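Cricket in the month of May

I did not play any cricket in May this year, and I think it was the first time since I moved here. Our ground was closed and the league sent us only one short message, that the season "is under review." So I had many free evenings and I used them to think about my batting, what is maybe not healthy.

Last season I made 300 runs for Drirwood second team. It sounds fine, but 90 of them came in one afternoon against Serko, who had two bowlers injured. In the other matches I was out again and again in the same way: a ball outside the off stump, my feet stay at home, my hands go looking for it, and the wicketkeeper says thank you.

Maite Iglesias, our captain, told me in winter that I should leave more balls alone. She opened the batting for Grulis for many years and she is very patient. I asked her how she decides. She said she looks where her off stump is before every ball, and anything wider than her eyes is not her business. 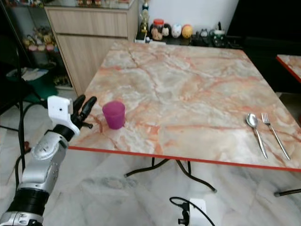
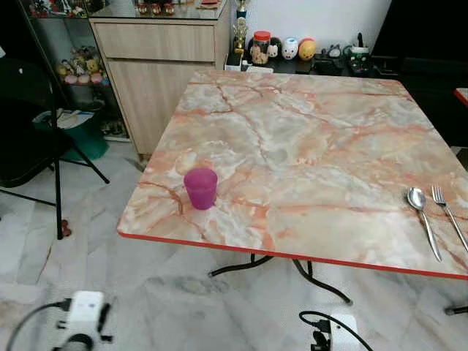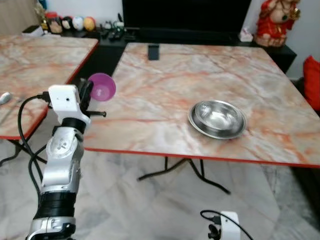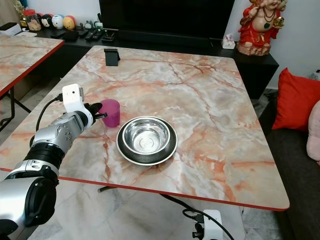
The table with the marble pattern.

I have tried this at home with a tennis ball on a string, which hangs from the door of the garage. I wanted to do 1000 leaves before the nets open again. It is very boring, but my head is more still now, and I noticed that I was standing too far to the leg side. If you stand there, every ball looks wide and you want to reach for it.

Wiroj Suksawat thinks I am wrong. His opinion is that a number five in a 40 over match should not leave anything, and that I should open my stance and hit harder through point. He bats like this himself, and when it works it is beautiful to see. When it does not work he is back on the bench before I have my pads on.

The nets open next week, two players in each lane and everybody with their own ball. The first friendly will be against Morgan, if the league agrees. I still need new grips for my bat, the old ones are finished.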